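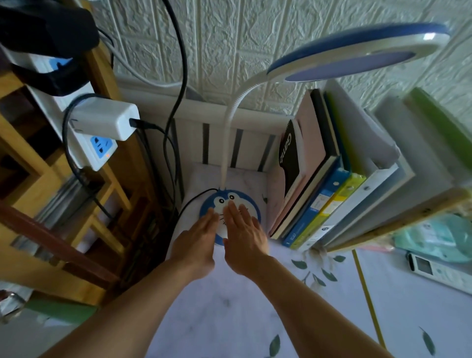
One subscriber wrote in after the last issue to say that if we ran another item on getting organized, she would cancel, move, and leave no forwarding address. She added that she had bought the planner we mentioned in April, that it was now under the short leg of her bookcase, and that it was doing fine work there.

We take the point. So this item is about the opposite problem, the one that comes with evenings: how to read in bed, or near bed, or on the way to bed, without waking anyone, ruining your neck or falling asleep on page 2 for the sixth night running.

I should say where I stand. I have been on the same novel since spring. It is a good novel. There is a lighthouse in it, and a will, and a cousin who I think is up to something, though I have met the cousin so many times for the first time that I may be treating him unfairly. Each night I open the book, go back a page to remind myself where I was, go back another page to make sense of that one, and wake up at three with the corner of a hardcover in my ribs. At this pace I am reading it backward.

The usual advice is to put the phone in another room. I did this. The phone is also my alarm clock, so for a week I got up to a faint chirping from the kitchen, like a cricket with an appointment. Then I bought a proper alarm clock from Durkholm, the kind with hands, and discovered that it ticks. It ticks the way some people chew. It now lives in the kitchen and the phone is back by the bed, and I consider the experiment closed.

Then there is the matter of light. The ceiling fixture is too much. It makes every bedroom look like the place where they ask you where you were on the night in question. A candle is charming until you remember what books are made of. The clip-on reading light is the popular answer, and I own two. One of them, a Stirkum, grips a paperback so firmly that you can't turn past the page it is clipped to. The other has no grip at all and slides down the cover slowly, so that you follow it with your head and end up reading at the angle of a man looking under a car.

A lamp on a bendy neck is better, provided you bend it once and leave it alone. Most of us can't. We bend it toward the page, then away from the sleeping party, then toward the page again, and by the time it's right we're wide awake and no longer interested in lighthouses.

Position is the next thing, and I have no good news. On your back, your arms give out. On your side, you can read every left-hand page in comfort and every right-hand page not at all, or the other way around, and you spend the night rolling like a hot dog at a gas station. Sitting up works, but then you are a person sitting up, and you might as well be at the table paying bills. There are pillows sold for this purpose. I tried the Gratumix, a large corduroy affair with arms. It held me nicely. It also took up the half of the bed that was already spoken for, and there was a conversation.

What helped in the end was dull. I moved the reading to earlier. There is a chair in our hallway that has been holding coats for years, and I took the coats off it. I sit there after the dishes, before I'm tired enough to be any trouble to myself, and I read 7 pages. Some nights it's more. The hallway has nothing in it to look at, and people passing through assume that anyone sitting there must be waiting for something, so they leave you be. I have now reached a part of the book where the will is read aloud, and the cousin is exactly as bad as I thought.

In bed I've gone over to things it doesn't matter if I finish. Seed catalogs are excellent. So are old cookbooks, the sort that assume you have a goose. I got almost a month out of the instructions for a dishwasher we no longer own.

Our Hoàng Street book swap is on again, for those who would like to pass their own unfinished novels to someone with more stamina. It's on 6th August, in the back room at the library, from after lunch until the tables are bare or the lights go off. Last time we took in close to a full room's worth and sent nearly all of it home again, in several cases with the people who had brought it. Paperbacks and hardcovers are both fine. No encyclopedias, please, and no textbooks older than the person carrying them. Bring a bag. If you bring a book with a bookmark still in it at page 100, leave the bookmark where it is. The next reader may like to know where the slow part starts.

And to the subscriber with the bookcase: next month is gravy.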